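1st March

Third month of the Zustard, and I have been promoted, if you can call it that, from packing mice to watching mice get packed. My new title is cell attendant. My old title was packer. The pay is the same to the cent, but I've been given a stool.

Toshio Nakajima came by before lunch to ask how I was "finding the transition." I said the stool wobbled. He wrote it down. He's a decent man and I think he really would like us all to be happy, and he has a form for it.

The numbers went up on the board again. On a good shift at the old bench I did 185 returns, checked, wiped and bagged. The Zustard did 112 today. Sunley says that's because it's still learning, and that by July it will pass me. Sunley installs them for Culby and has never bagged a mouse in his life. I told him that by July I'd been hoping to pass myself.

What I miss is stupid. I miss talking. At the bench you could go a whole shift on one story, hands going the entire time, and Maruyama would get so far into her sister's divorce that we'd both forget to take a break. Now she's on the other cell, on her own stool, about 30 feet off, and you can't shout a divorce over that distance. She holds up fingers when hers stops. Three fingers before lunch. I held up five and she laughed so hard she had to sit back down.

I will say my wrists don't hurt. I opened a jar of pickles last night without running it under the tap first, and stood there in the kitchen feeling disloyal.

The job now is mostly waiting for it to get confused. It doesn't like a mouse that comes in at an angle. It doesn't like a cord tucked under. When it stops I get up, straighten whatever wants straightening, press the green button and sit down again, and the button gets the credit in the log. Toshio wants us to write down every stop "in our own words." My own words were returned to me with a note.

He also asked for a picture of the table for the training binder, so I took one and kept a copy to stick in here. 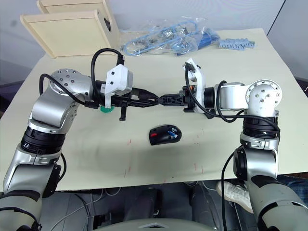
My two coworkers and a mouse. Red pen marks on the table, still.

I have asked for something to get that pen off with. Sunley says leave it. Back when it was my bench I'd have been written up for it.

They want two of us trained to do the teaching next, moving the arms through the job by hand so they can copy it. Maruyama has put her name in and says I should too. It means a week at the Culby place with a hotel and a breakfast. I'd be showing it how I fold the bag over, which I worked out myself my first winter and never showed to a soul except her.

Haven't decided. The breakfast is supposed to be hot.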